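Home Articles Notes Archive About Contact
Search this site Search
We use cookies to remember your settings. Accept Manage

The plate is still the hard part

Nélida Montecinos
Dec 17, 2018

The question I am asked most often by people outside the trade is when they will be able to buy a machine that clears the table. I have given various answers over the years and most of them were too early. My present answer is that the parts exist, the demonstrations are real, and the chore as a whole is still out of reach of anything a household could own. I want to set out why, because the usual explanations point at the wrong component.

Start with what works. At Bimstead, where I spent a good deal of November, there is a packing line on which an arm takes moulded lids from a tray and sets them on tubs. It does this all shift. The lids arrive the same way up, at the same height, under the same lamps, and the tray is located by two steel pins. When a lid is missing, a vacuum sensor says so and the arm moves on to the next pocket. There is very little intelligence in the cell and very little is needed. The effort went into the pins.

That is how most shop-floor automation works, and it is good engineering. The task has been changed until the machine can do it. A dining table can't be changed in this way, or at least the people who eat at it won't agree to the changes. They will not put their plates in pockets. The chore has to be done as found.

The household chore most often chosen for tests is picking up a single object and putting it somewhere else. It sounds trivial and it splits into stages that are each well studied: find the object, estimate where it is and which way it lies, choose a grasp, move, close, lift, carry, release. Published results for the stages are respectable. The trouble is multiplication. If each of eight stages succeeds 97 times in 100, and the failures are independent, the sequence succeeds a little over 78 times in 100. A person clearing up after four people handles perhaps twenty items. At that rate the machine fails on four of them every evening, and a failure with crockery is noticed.

Some failures can be retried, and a fair test should allow it. A grasp that closes on air costs a few seconds. A plate pushed over the edge costs a plate. I would like to see these two reported separately and they seldom are.

Flat objects deserve particular attention. A mug offers a handle, a wall and a rim, all well clear of the table. A plate offers a rim, and the gap beneath it may be less than the thickness of a fingertip. A two-fingered gripper coming straight down on the middle has nothing to hold. It must come in at the side, with one finger under the lip and one above, at a height it knows to within a few millimetres. Suction cups do well on the flat centre until there is gravy on it. A person doing the same job slides a thumb on top, hooks the fingers under, and feels the weight arrive. If the plate won't tip up, the person drags it to the edge of the table and takes it from there. That last trick uses the table as a tool, and it is a good measure of how far behind we are that getting a machine to choose it unprompted is still a research topic.

Seeing the plate is no easier than holding it. Depth cameras that throw out an infrared pattern need the pattern to come back. Glazed china and polished tabletops send some of it elsewhere, and the depth map returns with holes or with a surface a centimetre below the real one. Colour cameras have their own trouble with highlights, which move when the camera moves and can resemble a small pale object. A white plate on a dark table is easy to separate from its background. The same plate on a white cloth is a much worse problem, and households own white cloths.

The current answer to all this is data, and the current answer to the cost of data is simulation. A real arm can attempt a few hundred grasps in a working day if somebody stays with it to put things back. A simulated one can attempt them overnight, on as many processors as you care to rent, and nothing gets chipped. The group behind the Menis trials trained their grasp selector entirely on rendered rooms. They ran 1,922 simulated attempts as the final check and counted 1,775 as successes, a little over 92 in 100. I have no quarrel with that figure. I have a quarrel with the way it has been repeated since, usually without the word "simulated".

When the same selector was tried on a real bench, with 300 attempts on real crockery, it did markedly worse. Parkus, who wrote up the bench work, puts most of the difference down to contact. Rigid bodies in a simulator touch at points worked out by a solver, with one friction value for each pair of materials. A real plate rocks on a foot ring that isn't quite flat, skids, catches and skids again. I think he is right, though I would give more weight to the rooms themselves. Tests are run on what somebody has bothered to model, and modelling a tidy table is much less work than modelling one that four people have just left. 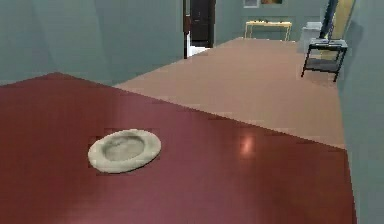
Simulated test room: one plate on a red tabletop, with a doorway and console table beyond.

Consider what a task like this asks. The plate has the table to itself. Its pale rim stands out against the dark red. There is a highlight on the surface, and I am glad of it, because a renderer that leaves out reflections teaches nothing about them. There is no fork lying across the plate and no glass beside it to be knocked. A system that can't manage this is not ready for anything. A system that can has passed the first of a long series of exams, and I would want to know how it does with a second plate stacked on the first before I discussed it further.

I don't hold the sparseness against the people who build such rooms. You begin with one object for the same reason you test a new bearing without load. My complaint concerns what happens afterwards, when a success rate measured on one object is quoted in an argument about kitchens.

Begović takes the opposite view and has done so in print more than once. The case runs that simulated variety is cheap, that colours, positions and lighting can be shuffled without limit, and that a policy trained across enough variation will treat the real world as one more variant. There is evidence for this where vision is concerned. I have seen detectors trained on gaudy, unrealistic renderings find real objects perfectly well. For contact the evidence is thinner. Shuffling a friction value between two limits does not help much if the thing missing from the model is the foot ring.

There is also the matter of price, which engineers tend to leave to the end and buyers ask about first. An arm with the reach to cover a dining table, the strength to lift a full serving dish and enough safety equipment to work near a toddler costs more than the kitchen it would stand in. The dishwasher succeeded because it is a box with a pump and a heater, and because it left the awkward part, the loading, to us. Loading is the bit we are now trying to automate, and it was left over for good reason.

What would change my mind is a dull test, done properly. Take 1,000 items of used crockery across ordinary homes, none of them seen in training. Leave them where people left them. Count drops, breakages and calls for help, and publish all three along with the time taken. No resetting of the scene between attempts, and no choosing of the homes by the people who built the machine. If a system gets through that with fewer breakages than a careful teenager, I will revise this essay and put my name down for one.

Meanwhile the money is better spent nearer the pins. Commercial kitchens and hospital tray lines already have uniform crockery, a fixed conveyor and staff who are trained to put things in the right place. A machine there has perhaps a tenth of the variety to cope with and runs for many hours a day, so the cost can be recovered. Bimstead is looking at a tray line next, and I have asked for the drop counts.

Get new articles by email. Enter your address Subscribe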